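## 3. Méthode de collecte

Les démonstrations du projet Huvine ont été enregistrées en téléopération, avec la caméra du poignet seule. Nous avons gardé 900 séquences de saisie d'objets par le bord : corbeilles, seaux, bacs. Chaque séquence part d'une position de base différente — la politique apprenait sinon le trajet par cœur.
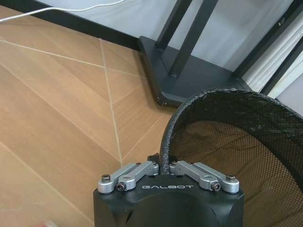 Le découpage suit le protocole Nekis : approche, contact, levée. Les séquences où le bord sort du champ avant le contact ont été écartées.

### 3.1 Résultat

Sur 13 objets jamais vus à l'entraînement, la politique échoue sur 2, tous deux à bord souple. L'ajout d'une caméra fixe n'a rien changé à ce score. Nous n'avons pas encore testé la variante Brastier, faute de temps de calcul.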